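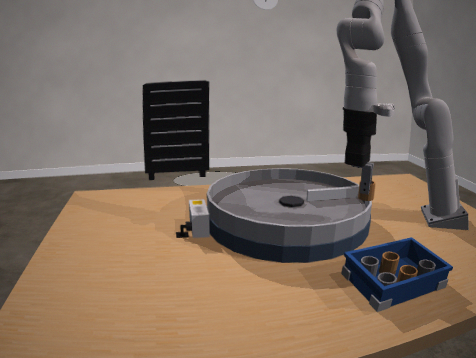 Sullel cell planner: tested on a cup-sorting build
Reviewed by Myrtle Nakamura

I share a unit at the Puvau workshop and want an arm on my bench that can move small cups between a round tray and a bin. Before drilling any holes I modelled the job in Sullel, which costs £487 for a single licence.

Setting up took an evening. The table, arm and tray came from the parts library, and I dropped in a room with plain grey walls so that I could judge the space behind the arm. Grey and orange cups go in the blue bin. You can turn the bin to any angle, and I left mine slightly skewed to the table edge.

Placing the arm is the best part of the program. Click on the table, set the mounting plate down, and the joints follow. Moving the base later keeps your saved positions, though each one needs checking again. I tried Cedus last year and had to start over every time I shifted anything.

The gripper settings are less good. Finger width and closing force are on separate pages, and the help file covers only the first. I set the force to 100 and worked down until the cups stopped jumping.

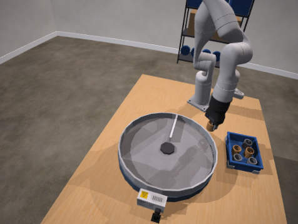 Issue 91, page 3

Shadows are worth leaving on. The arm casts one over the tray, and if you plan to add a camera above the bench you will want to know where it falls. It slows the playback on my old laptop, but not enough to switch it off.

Export is plain. You get a joint list and a drawing of the table with the hole centres marked. The Tang format is supported, but the file names come out as numbers and have to be changed by hand.

Good: arm placement, shadows, clear drawings.
Bad: gripper pages, thin help file, price.

I shall keep using it for the build. The mounting plate gets drilled in May.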